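August 13, 2026

What a night at Jalgate! I'm still hoarse and it's past midnight, but I want to get this down before I sleep.

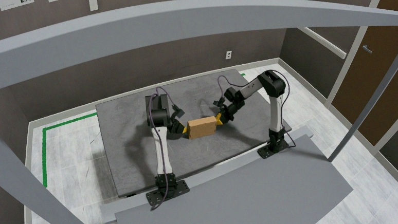
We got to the ground early and had our usual spot behind the south goal, up against the rail. The board said 508 of us, our best crowd since the cup game in February, and it sounded like 2,000 once the drums started. Drondero came out pressing hard and for the first half hour we could barely get out of our own end. They hit the post, then scored off a corner that should have been cleared twice.

Then Oda Solberg came on at halftime and everything changed! She wants the ball all the time, even with two players on her back. Her first goal was a tap-in. The second — oh, the second. She picked it up out by the touchline, cut inside, and hit it from 30 yards, and I swear the whole stand went quiet before the net moved. I hugged a man I've never met and lost my scarf under the seats (got it back, muddy).

2-1, and we held on through 6 minutes of stoppage time that felt like a week. Our keeper punched one over the bar right at the end and I couldn't look.

That puts us above Kandasamy on goal difference, with Foseris away next. I already told Mom I'm driving. The bus takes forever and I want to be there for warmups this time.

Feet hurt, voice gone. Need to wash the scarf and find out if the away end is standing or seats.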